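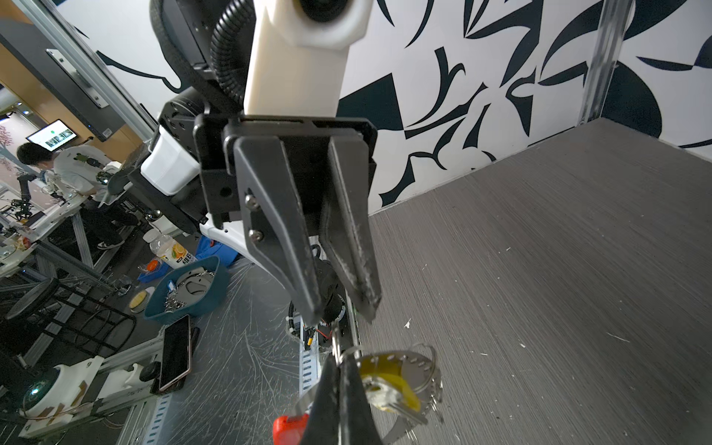 *A bunch of keys on metal rings, with a round yellow tag and a red plastic key head.*

# Where Lost Things Go: One Year of Lost Property on the Sellden Buses

Manolis Vasilakis
Local Studies project, final report
October 17, 2020

## How I got into this

I left my umbrella on the Asislow bus last January. It was a bad umbrella, but it was raining, so I went to the lost property window at the depot the next morning and ended up in a line behind a man describing a trombone mouthpiece and a woman who wanted her left boot. Only the left one! I stood there thinking that somebody must write all this down somewhere, and when I got to the window I saw that somebody did, in a big green book with columns.

I had been planning to do my project on bridge tolls. I dropped the bridge tolls.

The buses in Sellden are run by Bolerance, and the office let me copy out one full year of the book (2019, January through to the end) as long as I left out names, phone numbers and addresses. I typed it all into a spreadsheet over the summer, which took much longer than I told my teacher it would. My questions were pretty simple: what do people leave behind, what do they come back for, and what happens to everything else?

## What's in the book

The year had 2,526 entries. One entry can be a single glove or a suitcase full of stuff, depending on who was on shift. I decided to leave entries as they were and not try to split up the suitcases, because I'd only have been guessing.

The handwriting is its own problem. There are at least a few different people writing in the book, and one of them abbreviates everything. I spent most of an afternoon on "ch. bl. m." before I asked at the window and found out it meant a child's blue mitten. After that I kept a little list of abbreviations taped to my desk.

I sorted entries into these groups:

- clothes and shoes (including hats, scarves, single gloves)
- umbrellas
- bags and wallets
- phones and other electronics
- keys
- books and papers
- food (yes, they log it, then throw it out the same day)
- everything else

Clothes were the biggest group by a long way. Umbrellas came second, and they're very lumpy: nothing for a week, then a rainy morning that clears up by lunch and suddenly the page is all umbrellas. The umbrella days don't line up with the rainiest days at all. If it rains from breakfast to bedtime people hang on to them. It's the sunny afternoon that does it.

"Everything else" was my favorite group and I had to stop myself from making the whole report about it. A fishing reel, one half of a cribbage board, a framed certificate for swimming, a bag of door hinges. Somebody left a wedding cake topper on the last bus to Asislow and nobody came for it. I think about that one a lot.

## What people come back for

Of all the entries, 1,391 were marked as collected, so more than half. I'd expected way less than that. My guess before I started was a quarter, and my dad said a tenth.

Phones get picked up fast, often the same day, and a lot of them were collected before the end of the shift in which they were found. Wallets too. Keys surprised me, though. I figured keys would be right up there with phones, since you can't get in your house, but they did a lot worse. I asked at the window about it and the answer was that most people don't know where they lost their keys. With a phone you can call it. With keys you look in your coat, then under the couch, then you borrow a set from somebody you live with, and by the time you think of the bus you've already been to Stergiou, the hardware store on the square, and had new ones cut.

So I went to Stergiou and asked there. They told me that copying house keys is steady business all year and that it's rare for a customer to say how the old ones got lost. That isn't data, but it fits.

Umbrellas were the worst. Hardly anybody comes back for an umbrella. I did, and mine wasn't there.

## What happens to the rest

The rule is that things are held for 30 days. After that they can be given away, recycled or thrown out. According to the book, 910 entries were cleared out this way. Good coats go to the thrift store, books go on the free shelf in the waiting room, and the keys go in a bin for scrap metal.

If you've been doing the subtraction, there's a leftover pile. Some entries have nothing in the last column at all: not collected, not cleared. I went back and checked whether I'd skipped a column when typing, and I had in four places, but that didn't come close to explaining it. The office thinks most of them were collected in a rush and never signed for. It could also be that they're still on a shelf. I wasn't allowed in the storage room, so I can't say.

## Problems with my method

It's one year and one bus company. I don't know how many passengers rode each route, so I can't say that Asislow people are more forgetful, even though their route fills more lines in the book than any other. It's also the longest route and people fall asleep on it.

I also changed my mind about groups halfway through. Backpacks with clothes in them started out under clothes and got moved to bags in July, and I may have missed a couple.

If I did it again I'd ask the people in line at the window what they'd lost and how long they waited to come in. The book only tells you when a thing was found and when it left. I'd also start typing earlier.

## Thanks

To the people at the Bolerance window, who read their own handwriting back to me, and to the man with the trombone mouthpiece. It's in the book as collected.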